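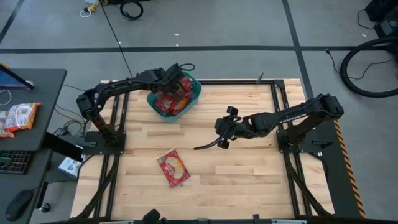
読了時間：14分

図1　かごに入れて作業台に置かれた個包装の菓子

4. 結果：共有菓子はどのように取られ、どのように残るか

4.1 資料の範囲と記述の方針

本節では、職場に置かれた共有菓子について、面接と日誌から得られた結果を述べる。本稿で共有菓子と呼ぶものは、特定の個人に手渡されるのではなく、複数の人が自由に取ることを前提として、机、棚、台などの上に置かれる個包装の菓子である（図1）。旅行の土産、取引先から受け取った箱菓子、同僚が自宅から持ってきた余りの菓子は、いずれもこの範囲に含めた。一方、社内の売店や自動販売機で売られる菓子は、代金の支払いが受け取りの理由を与えるので、対象から外した。

調査を行った職場は3か所である。事務機器の卸売りを行うZidmont、翻訳と校正を請け負うFakbridge、家具の部品を組み立てるAmetepeで、いずれも仮名ではなく、各社の許可を得て社名を記している。面接の協力者は25名、そのうち日誌も書いてくださった方は14名であった。日誌の記入欄は三つだけで、菓子を見た場所、取ったか取らなかったか、そのときに考えたこと、という順番である。最後の欄は空白でもよいと伝えたが、実際には最後の欄がいちばん長く書かれた。

面接は日本語で行い、協力者が希望した場合は英語を交えた。第一著者のNyamweyaが聞き手を務め、第二著者のNoiphanが記録と文字起こしを担当した。二人とも日本語を母語としない。そのため、「一応」「せっかくだから」「お先に」のような表現の細かい働きについては、自分たちの理解をすぐに信用せず、同じ協力者に後日もう一度意味を尋ねた。この手続きは時間がかかったが、4.3で述べる「せっかくだから」の二つの用法は、この再確認の中ではじめて分かれて見えたものである。

以下の引用では、話し手の言いよどみを少し整えた。内容に関わる言い直しは残してある。

4.2 置き場所と「見られ方」

共有菓子の置き場所は、協力者の語りの中で、遠さよりも見られ方によって説明されることが多かった。Zidmontでは、菓子は複合機の横の低い棚に置かれる習慣がある。この棚は多くの席から歩いてすぐの所にあるが、同時に、部屋のほとんどの席から背中が見える所でもある。営業を担当する協力者は次のように話した。

「コピーのついでなら取れます。コピーがないのに行くと、お菓子のために立った人になりますから。だから、いらない紙を一枚刷ったことがあります。」

同じような語りは、同じ部屋で働くほかの協力者からも聞かれた。いらない紙を刷るという行為は経済的には無駄であるが、立ち上がる理由を周囲に示すという点では、よく機能しているように思われる。本稿ではこれを「口実の用事」と名付ける。口実の用事は、うそとは少し違う。周囲の人も、それが菓子のためであることをおそらく知っているし、取る人も、知られていることを知っている。それでも用事の形があれば、見た人は見なかったことにできる。

Fakbridgeでは、置き場所が給湯室の中にある。給湯室は扉で区切られていて、席からは見えない。口実の用事はここではほとんど語られなかった。そのかわり、中で別の人と会ったときのやり取りが詳しく語られた。二人が同時に給湯室にいるとき、先に菓子に手を伸ばした人は「これ、どなたのですか」と尋ねる。この質問は贈り主を知るための質問でもあるが、校正部の協力者によれば、「私は黙って取る人ではありません、という挨拶」でもある。贈り主の名前はふつう箱の横の付せんに書いてあり、尋ねる人はすでにそれを読んでいる場合もある。

Ametepeの場合、菓子は休憩時間のあいだだけ、昼食用の長い机の上に出される。勤務中は戸棚にしまわれる。時間が区切られているので、置き場所よりも順番が問題になる。勤続年数の長い人が先に取るという決まりはない、と全員が答えた。しかし日誌を読むと、勤続年数の短い人は「机が空いてから」「一巡してから」と書いている。決まりがないという答えと、順番があるという記録は、互いに矛盾しないと筆者らは考える。決まりとして言われないからこそ、順番を守った人は、守らされたと感じずにすむからである。

4.3 取るときの言葉

取る行為には、多くの場合、短い言葉が伴う。とくに多く現れたのは「いただきます」「一つもらいます」「せっかくだから」の三種類である。このうち「せっかくだから」は、再確認の結果、二つの使い方に分けることができた。

一つ目は、贈り主に向けられる使い方である。遠くへ出かけた人が、重い箱を持って帰ってきてくれた。その手間を無駄にしないために取る、という意味になる。この場合、取ることは相手への返礼の一部であり、味の好みは関係がない。甘いものが苦手な協力者も、「せっかくだから」と言って一つ取り、家族のために持ち帰ると話した。

二つ目は、自分に向けられる使い方である。もう一つ食べたいが、すでに一つ食べている。そのとき、独り言のように「せっかくだから」と言う。ここでは贈り主の手間は問題になっていない。何が「せっかく」なのかと再度尋ねたところ、Fakbridgeの協力者は少し考えてから、「残っているから、でしょうか。残っているのを見てしまったから」と答えた。残りが目に入ったという偶然が、取る理由に変わっている。

二つの使い方は、声の大きさで聞き分けられる、という意見があった。贈り主に向ける場合は部屋に聞こえる声で、自分に向ける場合は隣の席に聞こえるか聞こえないかの声で言うという。筆者らは録音による確認を行っていないので、この点は協力者の意見として記すにとどめる。

また、英語を主に使う協力者は、同じ場面で何も言わずに取ることが多いと答えた。ただし、何も言わないことを気にしていないわけではない。Zidmontに十月に入社したばかりの協力者は、日誌の最後の欄に次のように書いた。

「みんなが短いことばを言います。私はまだ自分のことばがないので、箱に少しおじぎをしました。」

箱におじぎをするという行為は、一見すると個人的な工夫である。しかし、贈り主がその場にいないとき、言葉を受け取る相手も箱のほかにはない。日本語で「いただきます」と言う人も、やはり箱に向かって言っている。この協力者は、言葉の意味よりも先に、言葉の向きを正しく学んだと言えるかもしれない。

4.4 包装の役割

個包装は、衛生や保存の観点から論じられることが多い。協力者の語りでは、これらの点も挙がったが、それよりも「数えられること」と「しまえること」が重視されていた。

数えられるというのは、一人分の大きさが初めから決まっているということである。大きな袋から手でつかむ菓子の場合、どこまでが一人分であるかを自分で決めなければならない。Ametepeの組立班の協力者は、袋の大きい菓子が出された日の日誌に「難しい」とだけ書いていた。後の面接では、味ではなく、手を何回入れてよいのかが難しかったと説明した。小袋であれば、一つ取れば一つ取ったことになる。控えめであることを、量ではなく個数によって示すことができる。

しまえるというのは、受け取る時点と食べる時点を離すことができるということである。受け取った菓子を引き出しに入れ、夕方に食べる。あるいは、食べない。引き出しの中にたまった菓子について話すとき、協力者の多くは少し笑った。ある人は引き出しの手前側を文房具、奥側を「いつか食べるもの」と呼んでいた。断らないことと食べないことが、包装のおかげで両立している。贈り物の研究では、受け取りの義務がよく論じられるが、受け取った後に消費する義務がどこまで続くのかは、あまり論じられてこなかったように思う。共有菓子に限って言えば、義務は引き出しの中で静かに弱くなる。

包装の色についても、少し触れておきたい。目立つ色の袋は、机の上に置いたままにすると、食べていないことが周囲に見えてしまう。そのため早くしまうという人と、反対に、受け取ったことを贈り主に見せるためにしばらく出しておくという人がいた。どちらの人も、見られることを計算に入れている点では同じである。

4.5 最後の一つ

日誌のうち、菓子が残りわずかになった場面の記述は40件あった。最後の一つが取られにくいということは、家庭や飲食店の場面ではよく知られている。職場においても同じ傾向が語られたが、その終わり方は職場によって異なっていた。

Zidmontでは、最後の一つは翌朝にはなくなっている。誰が取ったかは話題にされない。遅くまで残った人が取ったと考えられているが、確かめようとする人はいない。早く帰る協力者は、「朝に空の箱を見ると、少し安心します」と述べた。残っている間は、部屋の全員がその一つについて小さな責任を持っているように感じるという。

Fakbridgeでは、二人で分けるという解決が語られた。一つの小袋の中に薄い焼き菓子が複数入っている場合、給湯室で会った人と分けて食べる。この方法の利点は、最後の一つを取った人が一人に決まらないことである。中身が一つしかない菓子の場合はどうするかと尋ねると、「その場合は、湯が沸くのを待って、相手が先に出るのを待ちます」という答えであった。

Ametepeでは、班の代表が最後の一つを指名で渡す。「今日は荷物が重かった人に」というように、理由をつけて一人に渡される。渡された人は断らない。理由があるので、取りすぎたことにはならないのである。これは4.2で述べた口実の用事と似ているが、口実を作る人が、受け取る本人ではなく渡す側である点が異なる。

この三つの終わり方を、遠慮の強さの違いとして並べることには慎重でありたい。三か所の人々は、同じ程度に遠慮しているように見えた。違っていたのは、遠慮を終わらせる仕事を誰が引き受けるかである。夜の時間に任せる、出会った二人で分ける、役割のある人が決める。部屋の形、勤務の時刻、班の有無が、この分担に影響していると考えられるが、三か所の資料だけでは、どの要因がより強いかを判断することはできない。

4.6 贈り主の側から

ここまでは取る側を中心に述べてきた。贈り主の側の語りは、取る側の語りと必ずしも対称ではない。取る側は贈り主に見られることを気にするが、贈り主の多くは、誰が取ったかをほとんど見ていないと話した。気にしているのは、数が足りるかどうかである。出張の多いZidmontの協力者は、店の前で部屋の席を端から順に思い出しながら箱を選ぶという。休職中の人の分を入れるかどうかで迷い、入れることにした。その一つは、本人が戻るまで箱に残されるのではなく、途中で別の人に取られた。それでよいと彼女は言う。数に入れたことが大切で、届くことは「半分くらいの問題」だそうである。

また、贈り主は残り方を評価として読むことがある。三日たっても減らない菓子を、贈り主自身が少しずつ取って減らしたという語りがあった。このとき贈り主は、共有菓子の贈り主であると同時に、取る人にもなっている。同じことを、共有菓子についての予備調査を行った物流会社Clikthorpeでも聞いたことがある。予備調査の資料は本節の分析に入れていないが、贈り主がひそかに取り手になるという現象は、特定の職場だけのものではない可能性がある。

4.7 資料の限界

本節の結果には、次のような限界がある。第一に、日誌は書くことをいとわない人によって書かれた。共有菓子にまったく関心がない人の経験は、ここにはあまり現れていない。第二に、日誌を書くこと自体が、菓子の取り方を変えた可能性がある。ある協力者は、日誌のために毎日給湯室を見るようになり、以前より多く食べたと報告した。第三に、食物アレルギーや宗教上の理由によって取らない人の語りは、件数が少なく、個人が特定されるおそれがあるため、協力者と相談のうえ本節では引用しなかった。この問題は、原材料の表示と付せんの書き方に関わるものとして、別の稿で扱う予定である。

次節では、口実の用事と、渡す側が与える理由との関係を、面接の逐語記録に戻って検討する。

前の節　次の節　目次　参考文献　著者について

最終更新 2023/11/20　© Imani Nyamweya, Prapai Noiphan　無断転載を禁じます　お問い合わせ　ページの先頭へ戻る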